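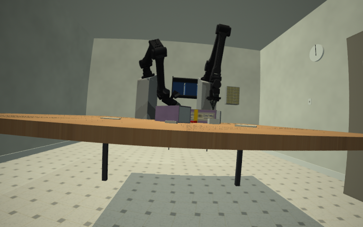 Section 4: Putting the Follik table together

Set aside an afternoon. The box says 45 minutes, and the box has never met your hallway.

1. Open the carton flat on the floor, label side up. Keep the cardboard. You'll be kneeling on it shortly.

2. Lay the top face down on a blanket. It is the heaviest part of the Follik, and gravity is already on its side.

3. Stand a leg on each corner plate and start all the bolts by hand. Tighten none of them yet. Yes, we know.

Note: Tables packed at Killstead before October have one washer per bolt. Later ones have two. If you have one left over, check the blanket.

4. Once every bolt is started, tighten them in a crisscross order with the key supplied. Stop when the key starts to bend.

CAUTION: Don't use a power driver. The inserts will strip, and the Skirnolance warranty is quite firm on the subject.

5. With a second person, lift the table and turn it over. Don't drag it upright on two legs. They were built to hold things up, and resent being used as levers.

6. Turn the feet in or out until the rocking stops. If it never does, try the table in another spot before you blame the feet.

Spare bolts: quote part 570. For the longer Akande top, quote part 149.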